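The snack drawer in Brumcombe

Dec 29, 2020

There is a drawer in the back bedroom of a flat in Brumcombe that has not shut properly since July. Its owner, who asked to be left unnamed in case her dentist reads this, has spent the holiday week emptying it onto the bed.

"I thought there'd be a few biscuits," she says. "I'd forgotten I was a squirrel."

She is one of the 424 people who signed up for the Kirmont winter clear-out, in which you choose a single drawer, box or shelf and deal with it before the new year. Most went for cables. She went for food, on the grounds that she could eat her way out of any difficulty.

The room is mainly books, with a bed fitted in beside them. The bedspread is yellow, has paw prints and a bear on it, and was, she says, bought by an adult for an adult. Everything gets laid out on top before any decisions are made.
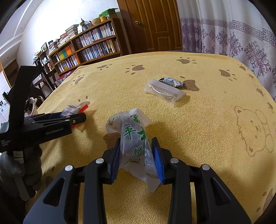
Her sister, on the phone throughout, wanted it noted that crackers do not count as clutter if they are still in date, and that she would be round for them either way.

The method is simple enough. Dates first, then anything torn, then what she calls "the diplomatic pile", meaning things given by people who might ask. Wrappers go flat into one bag. "If you let them stay puffed up you feel you've achieved far more than you have," she says. She had kept a tally on an old Testa notepad and stopped at 160, when it began to feel like evidence.

Small packets are the trouble. A big bag announces itself, but the single-serving sort slide down behind things and wait. She reads the backs of them all, squinting, and has opinions about the size of the print. "You could get the whole of Rurnberg's parking rules on there - and I think one of them has."
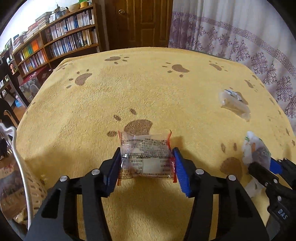 One small packet, a great deal of small print.

Does she eat as she goes? "That's a very personal question." A pause. "Yes. Two an hour. It's quality control."

What she won't do is buy a special box. Kirmont sells one with dividers, and she has looked at it online more often than she would like. Her own plan is a shoebox for the savoury things and a cake tin for the sweet, and the drawer given back to socks.

She puts the total somewhere near a week of lunches, if you were not fussy about lunch. The step counter on her phone had reached 3,000 by mid-afternoon, all of it between the bed and the kitchen bin.

"People say you feel lighter afterwards," she says, folding another wrapper. "I've had four rice cakes and half a bag of something with sesame. I don't."

The drawer now closes, if you lift it slightly on the left.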